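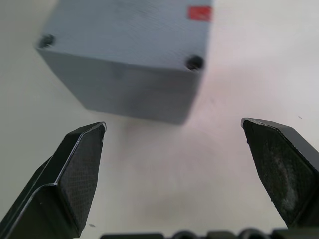 The gripper's two fingers, open wide, with the gray-blue block close to their tips.

How a Robot Gripper Picks Things Up

A gripper is the hand of a robot arm. Most hands in factories and workshops do not have five fingers. Many have two, and two are enough for a large number of jobs. The gripper on this page was put together at Brindside, a shared workshop where people build things with tools they could not fit at home. The arm it is bolted to is called Stanum.

Open first, then close

A two-finger gripper has one main movement. The fingers move apart, or they move together. A small motor does the work. When the motor turns one way, the gap gets wider. When it turns the other way, the gap gets narrower.

Before picking something up, the gap must be wider than the object. On Stanum the widest gap is 81 millimeters. The widest thing it is allowed to pick up is 70 millimeters across. The difference is called clearance. It leaves room for small mistakes, such as an arm that stops a little too far to the left.

Friction does the holding

Press your palms against the sides of a book and lift. The book stays up because of friction, a force that resists sliding. If you press more gently, there is less friction, and at some point the book slips down.

Gripper fingers work the same way. Look at the inside of the left finger in the picture. It has a crisscross pattern. A textured pad can hold better than a smooth one, much like the sole of a sneaker. Pads also pick up dust and smudges, and dust can make them slippery. At Brindside the pads are wiped with a damp cloth and left to dry before a long session.

Squeezing harder gives more friction, but there is a limit. Too much force can crack a thin part or overheat the motor. Impi Ikonen, who wrote the control program, set Stanum to squeeze with 15 newtons. One newton is close to the weight of a small apple.

Lines on the block

The block has fine lines running along its sides. They look like the layers left by a 3D printer. A 3D printer of the common kind melts plastic and lays it down in thin sheets, one on top of another - the edges of the sheets show up as lines. Run a fingernail across a printed part and you can often feel them.

What the program has to say

A person picks up a block without thinking about the steps. A robot needs each one written down:

Open the fingers.
Move to the block.
Stop with one finger on each side.
Close until the pads press on the block.
Lift slowly.

If step three goes wrong, a fingertip pushes the block away or bumps into it. The program then backs up and starts again from the first step.

Words to know

Clearance: extra space left around an object.
Friction: a force that resists sliding.
Newton: a unit for measuring force.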